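Refinishing a Wooden Tabletop with Hardwax Oil

Hardwax oil soaks into the wood and leaves a thin layer of wax near the surface. It can be repaired in patches, unlike polyurethane, and it needs no spray equipment. These instructions cover a solid wood top that has an old, worn finish. They do not cover veneer, which needs a lighter sanding schedule.

Tools and materials

Random orbit sander with dust extraction
Sanding discs in 80, 120 and 150 grit
Vacuum with a brush head
Tostus clear matte hardwax oil
White nylon pads
Lint-free cotton cloths
Metal bucket with a lid, filled with water
Nitrile gloves and a dust mask

Step 1. Test the old finish

Put a few drops of water on the top and leave them for ten minutes. If the water beads, the old film is still intact and must be sanded off completely. If it darkens the wood, the finish is mostly gone and you can start at 120 grit. Assume any paint from before 1978 contains lead and have it tested before sanding.
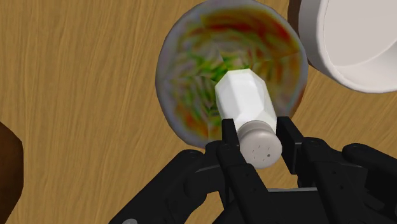
A bowl on a light tan top with fine, wavy grain.

Step 2. Sand

Work through the grits in order. Keep the sander flat and moving, and overlap each pass by half the width of the disc. Stop at 150. Finer grits close the pores and the oil will not penetrate evenly. Sand the edges by hand with the grain. Vacuum between grits – loose 80 grit particles left on the surface will scratch it at the next stage.

Step 3. Apply the first coat

Stir the can, do not shake it. Pour a small amount onto the wood and spread it with a nylon pad until the surface looks evenly wet. Wait 15 minutes, then wipe off everything that has not soaked in. Excess oil dries sticky and has to be scraped off.

Put used cloths straight into the bucket of water. Oily cloths can heat up and catch fire on their own.

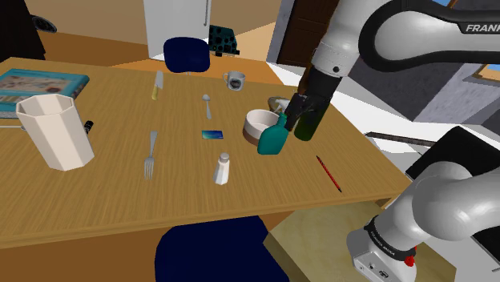 Step 4. Apply the second coat

Leave the first coat overnight. Rub the surface lightly with a dry nylon pad, vacuum, and apply the second coat in the same way, using less oil. 2 coats are enough for a dining table. A third adds little protection and tends to leave shiny patches.

Step 5. Cure

Light use is fine after 2 days. Keep water, hot dishes and tablecloths off the top for 6 days – longer in an unheated room. Full hardness takes up to a month.

Maintenance

Clean with a damp cloth and mild soap. When water stops beading, rub in a thin maintenance coat and wipe it off after 15 minutes.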